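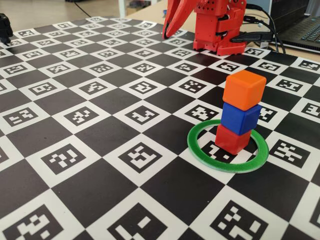 Torre de tres cubos (rojo, azul y naranja) sobre el tapete de cuadros.

Ticket: el obituario de mi tío abuelo sale cortado en la web
Estado: resuelto (a medias)
Abierto el 11 de febrero de 2022

Hola a todos, abro este ticket porque llevo toda la mañana peleándome con la página de esquelas de Huratbridge y ya no sé qué más tocar. Resulta que subí el obituario de mi tío abuelo con el formulario nuevo, el de Clolletora, y en la vista previa se veía perfecto, entero, con los hermanos, los sobrinos, la mili, el taller de relojes, todo. Le doy a publicar y... ¡se corta en mitad de la frase de los nietos! Imaginaos la gracia que le ha hecho a la familia.

El texto tiene 306 palabras. Lo primero que pensé fue que me había pasado del límite, que según la ayuda es de 300, así que quité un par de adjetivos y lo de la peña de dominó (con mucha pena, porque él vivía para eso) y lo volví a subir. Igual. Se corta en el mismo sitio exacto.

Cosas que he probado, por orden:

Cambiar de navegador. Nada.

Pegar el texto sin formato desde el bloc de notas. Nada, y además perdí los acentos de media familia y tuve que ponerlos a mano.

Dejarlo en 242 palabras. Se sigue cortando, pero ahora un poco antes, en el apellido de mi abuela.

Quitar el apellido de mi abuela, que lleva un apóstrofo. ¡Y entonces sale entero!

O sea, que el límite no pintaba nada. Es el apóstrofo, y en la versión larga había otro en el apodo de uno de los nietos, que por eso se cortaba allí. He hecho la prueba con un obituario inventado de tres líneas y pasa lo mismo: todo lo que va detrás del apóstrofo desaparece.

Actualización: me han contestado de soporte de Skultitlow, que son los que llevan el servidor. Dicen que use el apóstrofo curvo en vez del recto mientras lo arreglan. Lo he cambiado y funciona, ya está publicado completo, con el dominó y todo (he vuelto a la versión larga y no ha protestado).

Queda pendiente el libro de condolencias. El mensaje de los primos de Huttunen también lleva un apóstrofo y ese no lo puedo editar yo, solo se leen las dos primeras palabras. ¿Alguien con permisos puede entrar y cambiarlo? Dejo el ticket abierto hasta entonces.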